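Stedstead opens its handling lab to local firms

Stedstead ran an open day at its handling lab in May, with bin picking as the main demonstration. Visitors from packaging, returns and spare parts businesses watched a KUKA arm with a jointed metal gripper work over a metal bin of mixed items.

The task is simple to state. Goods arrive in a bin in no fixed order, and the arm has to reach in and take hold of one at a time. Shape, surface and position all vary, so the grasp has to be chosen afresh on each attempt. Items close to a wall are the hardest, as the fingers have little room to close.

Eduardo Macedo, who leads the lab, told visitors that the current test series stands at 1,151 recorded attempts. The plan is to reach 2,000 before any change is made to the fingers. Results are logged by item and by place in the bin, and failed grasps are kept in the record. 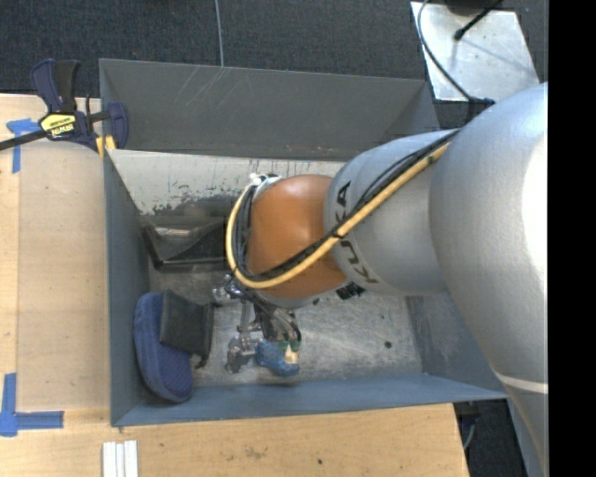
Planning software for the trials comes from Quintela, and the log is kept in Stiltik, a package the lab already used for its conveyor work. Macedo said cycle time had been left aside for now and would be looked at in the next stage.

Questions from the floor dealt mainly with cable wear at the wrist and with the cost of refitting an existing cell. The lab inspects its cables every 1,000 cycles. Horano, which handles returned goods, has supplied 13 product types for the next round of tests.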